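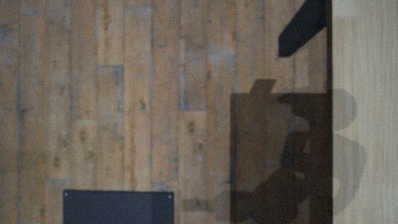

Mereana Costigan wants to know why we're so down on miracle floor oils when her cousin swears by one. She has 90 square metres of old boards, she's had a quote she didn't like, and the tin in the shop says one coat, no sanding, ten years. Fair enough. Her letter is the reason this page got longer.

Does a one-coat oil really last ten years?
I doubt it. Ask the seller what the ten years refers to. When I rang Flevilico about theirs, the answer was that the tin keeps ten years if you don't open it. On a hallway with a dog and two kids I'd expect to be touching up near the door by the second winter.

Do I have to sand first?
If there's old varnish on the boards, yes. Oil has to soak in, and it can't soak into varnish. It sits on top, goes tacky and picks up every bit of fluff in the house. If the boards are bare or were oiled before, a good wash and a light scuff may be enough. Try a corner behind a door and leave it a week.

What's the difference between hardwax oil and plain oil?
Mostly the wax, and the price. Hardwax oil dries with a bit more on the surface, so spills give you longer to find a cloth. Gretik sells both and charges nearly double for the first. I've used the two in neighbouring rooms and after a year I had to check my notes to remember which was which.

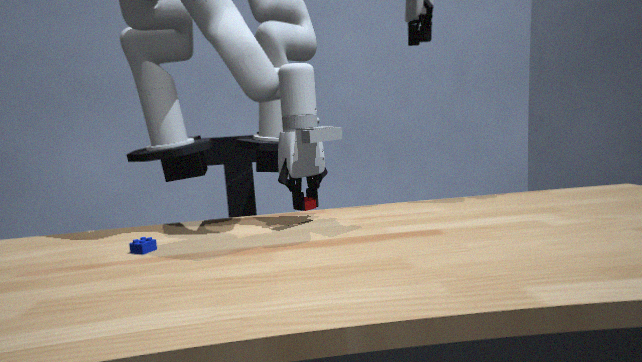
I'd still pick the hardwax for a kitchen, mainly for the spills. In a bedroom I wouldn't pay the extra.

Is "natural" oil safer?
The word doesn't mean much on a label. Some natural oils still have solvents in them, and citrus solvent can give you a headache like any other. Read the data sheet, open the windows. And please don't leave oily rags in a heap, whatever colour the leaf on the tin is. They can heat up and catch fire on their own. Lay them flat outside to dry.

I was quoted $3689 for sanding and oiling. Is that a rip-off?
Can't tell from the total. Rawiri Pomare sent us two quotes for the same lounge, one at $3689 and one at $3355, and the cheaper one left out the edges and moving the furniture. Get it itemised. If they won't do that, try somebody else.

Can I fill the gaps between boards?
You can. Most fillers crack when the timber moves between summer and winter, and then you've got gaps with crumbs in them. Sawdust and resin mixes look good the day they go down. Thin wood slivers glued to one side hold up better, but it's slow, knee-wrecking work.

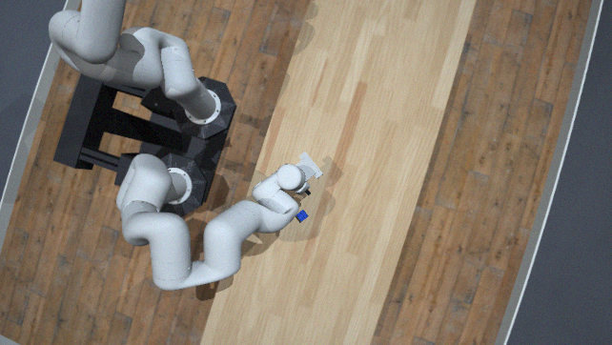
Small gaps I leave alone. If it's draughts you're worried about, insulating from underneath does far more, assuming you can get under there.

Will grey patches come out?
Sometimes. Grey from sun and weather is usually shallow. Black stains around nails are another matter, and the "wood revivers" I've tried (Maihi was the last) made the boards paler all over, stains included, so the contrast stayed the same. Some people like the colour. You might save yourself the money.

How soon can I put the rug back?
Later than the tin says. I'd give it two weeks at least, more if it's humid.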